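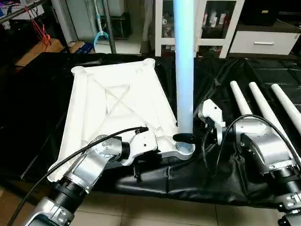
Lucie Lachance holds that the screw-in leg did more for the cheap stool and chair than any new plastic ever could, and plenty of collectors share her view. **Knock-down furniture** is furniture sold in parts and put together at home with few or no tools. It is a wonderfully broad family, taking in beds, shelves, tables and seats!

## Joints

Everything depends on the joint. Early makers relied on wedges and pegs, which let a table travel flat in a cart and go up again in minutes. Later came bed bolts, cam locks and the threaded socket – a lovely, simple idea, with the leg turned by hand until it seats. Molded seats often have ribs underneath, so a thin shell can carry a grown adult with very little material.
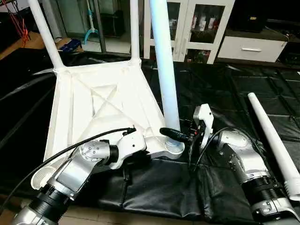
## The Celtudlow pattern

One of the best-loved lines came from the Celtudlow works, where Vratislav Štefanec drew the Paver chair. It shipped in a carton with 13 parts and a folded sheet that had only two lines of text. Its rival, the Baledon, needed a wrench and never caught on in the same way. The Paver stayed in the catalog for nine years, and its legs also fit the Dinsa side table, a fact that still delights people hunting for spares.

## Collecting

Marlene McIntyre's checklist covers 537 models, with notes on thread sizes and color runs. Complete sets with the original sheet are the hardest to find. Swap meets are held each October.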